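Informe del proyecto – asignatura de Cultura Material, segundo semestre

# ¿Cuánto vive una camiseta estampada?

## 1. Punto de partida

El tema nació de una conversación en la lavandería de la residencia. Varios estudiantes guardaban camisetas que ya no se ponían porque el dibujo estaba roto, aunque la tela seguía en buen estado. Quise saber si esto es frecuente y qué hace la gente con estas prendas.

Preparé un cuestionario de nueve preguntas y lo respondieron 72 personas, casi todas de la residencia y del barrio. También visité dos lugares: la tienda de segunda mano Lolora y el taller de serigrafía Trajkovski, donde me permitieron mirar el trabajo durante una mañana.

## 2. Lo que se deteriora primero

En el cuestionario pregunté cuál fue el primer defecto de la última camiseta estampada que dejaron de usar. 34 personas marcaron el estampado. Las demás respuestas se repartieron entre el cuello deformado, los agujeros, el color y las manchas.

El lugar del dibujo tiene su importancia. En el pecho la tela se estira poco, pero recibe mucho roce: la correa de una mochila, el cinturón del coche, el borde de una mesa. Las letras grandes forman superficies continuas de tinta, y cuando una superficie así se agrieta se nota desde lejos. En un dibujo de líneas finas el mismo daño queda más escondido.

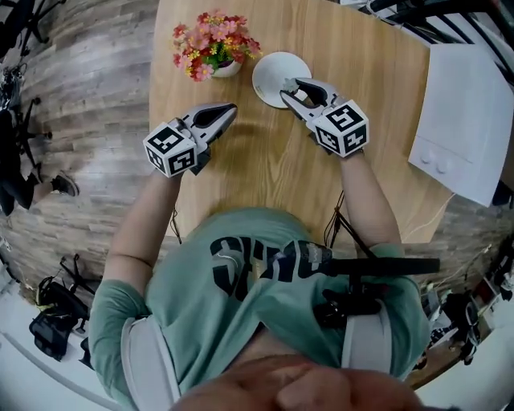
Según Tín Trình, el error más común viene antes del primer lavado: la tinta no se ha curado bien y la persona que compra no lo puede saber. Me explicó que él estira un poco la tela con los dos pulgares y que, si la tinta se abre enseguida, esa pieza no va a durar. También me corrigió una idea que yo traía escrita en mis notas. Yo pensaba que una capa gruesa resiste más; él dijo que una capa gruesa suele ser más rígida y que por eso se rompe en los pliegues.

## 3. Prueba de lavado

Lavé seis camisetas de algodón compradas en Lolora, todas con estampado negro. Tres fueron a 40 grados y tres en agua fría, siempre del revés y sin secadora. Para no cambiar demasiado las condiciones, usé el mismo programa corto y el mismo detergente, un líquido sin perfume de la marca Zastitby. Cada camiseta pesaba unos 200 gramos.

Después de cada lavado las dejé secar en una cuerda y las fotografié junto a la ventana. La luz de la ventana cambiaba mucho de un día a otro y fue un problema. Dos series de fotos de julio no las pude utilizar para comparar el color, solo para mirar las grietas.

Hice doce lavados por camiseta. En el grupo de agua caliente, dos estampados perdieron pequeños trozos en los bordes de las letras. En el grupo de agua fría no encontré pérdida de tinta, pero una camiseta ya tenía grietas al comprarla y se hicieron más largas. Con tan pocas prendas y sin conocer su vida anterior, no puedo decir que la temperatura sea la causa.

## 4. Qué pasa con la camiseta después

Esta parte del cuestionario me sorprendió. Casi nadie tira la camiseta directamente. La mayoría la usa para dormir, para pintar o para el gimnasio, y solo después termina como trapo. Varias personas escribieron al margen que guardan una por motivos sentimentales – un concierto, un equipo, un antiguo trabajo – y que no la lavan nunca.

En Lolora no aceptan camisetas con el dibujo agrietado, excepto cuando el dibujo es antiguo. En este caso las grietas suben el precio.
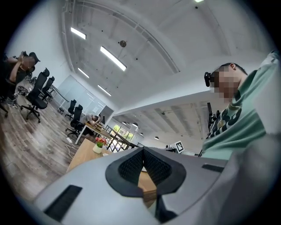 **Bruneck, 2026-08-22**

Añado esta nota después de la revisión con mi tutora. Ella me pidió separar mejor las respuestas sobre serigrafía y las respuestas sobre transfer, porque en el cuestionario las dos técnicas aparecen juntas con la palabra «estampado». No es posible hacerlo con los datos que tengo: muchas personas no conocen la diferencia, y yo tampoco la conocía cuando escribí las preguntas.

He corregido la tabla del anexo B, donde dos camisetas tenían el número cambiado. El cuestionario completo está en el anexo A, y las fotos de los lavados se pueden pedir en la secretaría del curso hasta el final del semestre.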